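June
By Aino Ojala

Does Anyone Read the Cereal Box? My Breakfast Sugar Project

So for my final project in consumer science I wanted to do something about food, mostly since I think about food all day anyway. My first idea was school lunches, but Mr. Mikuš said three people had already picked that. I went with breakfast cereal, and specifically whether people look at the sugar line on the label before they buy a box.

I used to think everyone did. My mom does! She stands in the aisle at the Grisetley market and reads the whole panel while the rest of us wait with the cart. Then I asked my friend Kulap and she said she had never once looked, she just buys the one with the raisins.

The survey was ten questions and went out through the school newsletter and the Rilleck neighborhood page. I got 238 answers back, which was way more than I hoped for. I put the answers in a spreadsheet at a table after class and it took a whole Tuesday afternoon and most of the evening too.

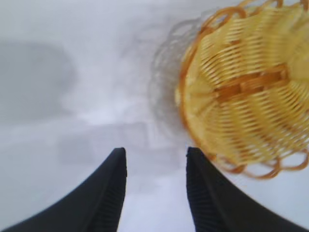 Two black gripper fingers against a pale background.

Okay, results. Most people said they check the price first. Second was "whatever my kid asks for," and I probably should have seen that coming. Sugar came in behind both, and it was pretty close to the box design (yes, I made "I like the box" an option, and yes, people picked it).

The part that surprised me was serving size. I asked people to pour what they thought was one serving and then weigh it if they had a kitchen scale. Not everybody had one, so I only used the answers from people who did. Nearly all of them poured more than the label says. My own bowl was almost double -- I was kind of offended. If you pour double, you get double the sugar, and the number on the side of the box doesn't mean much anymore.

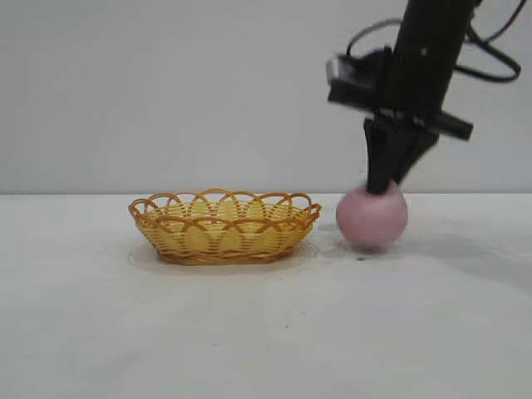 I also talked to Kyung-hwa Joo, who runs the little grocery on our street. She told me the sweet cereals sit on the lower shelves and the plain oats go up top, and that the distributor sends a chart of where each box should go. I went back with a tape measure and she was right. The bottom two shelves were all marshmallows and chocolate. Oats were up where I have to stretch, and I'm not short.

There are some problems with my survey and I want to be fair about them. People who answer a survey about labels probably care about labels more than people who skip it. Also question six was worded badly. I wrote "Do you check nutrition or ingredients?" and a few people wrote back asking which one I meant. I left it out of my totals. If I did it over I would test the questions on Kulap first, because she reads everything too literally and would have caught it.

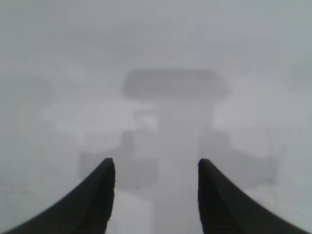
For the last section I made my own label. It shows the sugar in teaspoons and it goes by a real bowl, like the kind you have at home. I showed the regular label and mine to my class and asked which cereal had more sugar. They got it faster with mine, although my friend Montri said the little spoons looked like tadpoles. I redrew the spoons.

I don't think a new label would fix everything. Price was still the top answer by a lot, and the cheap store-brand boxes at our market are some of the sweetest ones. I'd like to look at that next, maybe comparing sugar to cost per bowl. Mr. Mikuš says I can keep the spreadsheet going in the fall if I fix question six.

Recent student projects
Which Bus Stop in Rilleck Needs a Bench Most?
Growing Beans Under Colored Plastic
My Grandmother's Recipes, Written Down at Last
How Loud Is the Cafeteria?
Yensuk Creek: A Year of Water Levels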